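How do you pack snacks for a long car trip without the back seat turning into a dump?
Posted by Leonor Godinho, 18/04/2021

Hi all! We're driving to my sister's place in Hultau at the end of the month and it's 14 hours with stops, two kids in the back and me in charge of food. Last time I just threw everything into one big grocery bag and handed things over my shoulder when somebody yelled. By the second gas station there were crumbs in the seat belt buckles, something sticky had gotten into the cup holder, and my youngest had filled up on chips and wouldn't touch a sandwich.

I'd like a system this time, but I'm not a bento box person and I don't want to spend a fortune on gear. Do you portion everything out ahead of time? Do you let the kids hold their own food? And what do you do about drinks? Mine are 4 and 7, if that matters. The car is a regular sedan, so there's no table or anything fancy back there.

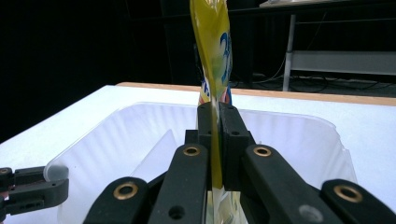 Chips are my biggest headache and I'd love some opinions. My kids want them in the original bag and act like I've robbed them if I put them in anything else. The shiny yellow kind with the big blue 3 on it is the current favorite, and a bag like that gets squashed and twisted in no time, so half of what's inside ends up as dust on somebody's lap. Do I just give up and vacuum when we get there?

Anneliese Teuber

Oh, I've been there! We do the drive to Grillelis every spring and I've gotten it down to something I can live with, so here goes.

I pack by stop and forget about packing by kid. Each stretch of road gets one bag, and when that bag is gone, it's gone until the next stop. I write the stretch on it with a marker (morning, after lunch, the boring part) and keep the whole bunch up front by my feet where little arms can't reach. It cut way down on the whining, mostly because I could hold up the empty bag and shrug.

For the actual food I use shallow plastic trays with dividers, the see-through ones, so I can tell at a glance what's left. Crackers on one side, grapes cut up on the other, cheese cubes if we're eating in the first couple of hours. Don't fill them to the top or it all jumps the dividers on the first pothole. Your 4-year-old can hold one flat on a lap tray, or even on a baking sheet with a raised edge — mine came from a thrift store and it's been all over the country by now.

Drinks: anything with a screw cap. Straws are a disaster. The pouches with a spout are great because you can close them again, but tell the kids not to squeeze while the cap is off, and open the first one yourself because they come really full. 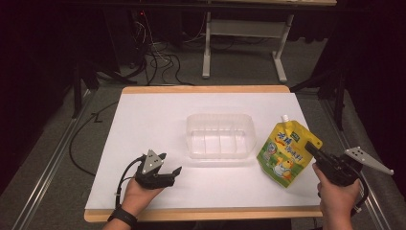

Divided clear tray and a spouted pouch with a screw cap

Freeze a couple of the pouches the night before and they'll keep the cheese cold, too. They're slushy by mid-morning and my kids think that's a treat. Leave a little room around them in the cooler, and wrap them in a dish towel or everything else gets damp.

On the chips, I'd let them have the bag, but only when the car is parked. Picnic table, ten minutes, shake everybody off, back in the car. I do the same with anything with powdered sugar on it (learned that one with donuts and a black car seat, never again).

Also pack a wet washcloth in a zip bag. It beats wipes for sticky hands and you can rinse it at a rest stop.

Safta Manole

just vacuum when you get there lol. we eat whatever, the car is 100 percent crumbs anyway. put an old sheet over the back seat before you leave and shake it out at the gas station

Shanti Nishad

I second the old sheet, it works better than the seat covers I paid good money for. Tuck it in deep behind the buckles or it slides.

One thing I'd add is a trash spot. We hang a cereal container with a snap lid off the back of the passenger seat, with a produce bag inside as a liner. And bring more salty stuff than sweet for a drive that long. Mine get carsick on fruit snacks, especially on the curvy bits, and pretzels seem to sit a lot better. Have fun at your sister's!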